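News > Community > Food and Kitchens

Hakden shared kitchen will stay open until 9 pm from June

The shared kitchen in Hakden will extend its opening hours from June, after many members asked for a later evening session. Until now the kitchen has closed at 6 pm, which was difficult for people who finish work at five and still have to pick up their children or do the shopping.

The kitchen is run by the neighbourhood association Florance, on the ground floor of the former Radulović bakery. Members pay a small yearly fee and can book a bench, an oven and a shelf of cold storage. Some of them cook for their own family, and others prepare jams, soups and baked goods for the weekend market.

"We had a waiting list for the afternoon, and in the morning there was always a free place," said Lejla Pavlović, who coordinates the bookings. "It was clear to us that the problem was the hour and not the size of the kitchen."

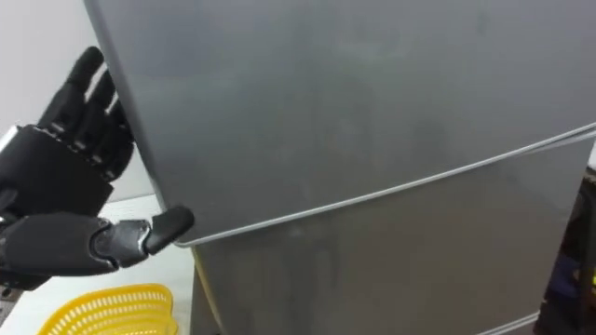
Cold storage has also been reorganised. Each booking now includes one shelf, and food must carry the name of the member and the day on which it was put in. Food without a label will be removed when the fridges are cleaned, before the first session of the week. Members who need more space, for example before a holiday market, should write to the office in advance.

The association received a grant of $2284 from the municipal neighbourhood fund for the change. The largest part, $1005, will pay for a new extraction fan above the two gas cookers. The old fan was noisy, and the residents on the first floor had complained of it in the evenings. The rest of the money will go to better lighting at the rear entrance and to the higher electricity bill of the first months.

Darlene Charbonneau has lived above the kitchen for many years. She was against the later hours when they were first proposed in the winter, but she has changed her opinion after a meeting with the association.

"I told them I like the smell of bread, I do not like the fan at supper time," she said. "They listened. Now I want to hear the new one before I say that I am happy."

The association has agreed with the residents that deliveries will not be accepted after 6 pm, and that the bins in the courtyard will be emptied in the morning only. The rear gate will be locked at 9 pm, and members should begin to clean their bench half an hour before. If the neighbours are not satisfied at the end of the summer, the hours will be discussed again.

Bookings for the evening session will be made through Diteo, the same online calendar that is used for the daytime. Members who do not have internet at home can still book by telephone or at the office.

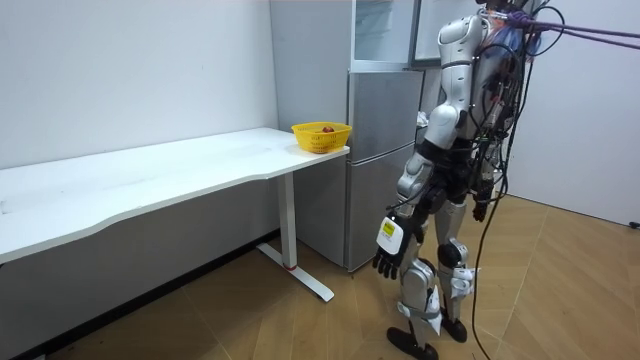 Bread course returns in the evening

The course in sourdough baking, which was cancelled last autumn for lack of a suitable time, will be offered again under the new hours. There are nine places, and members have priority until the middle of the month. Flour and salt are included in the price, but participants should bring an apron, a clean towel and a container with a lid to carry the starter home. Registration is at the office.

Contact the newsroom | © Hakden Community News. All rights reserved. | Back to top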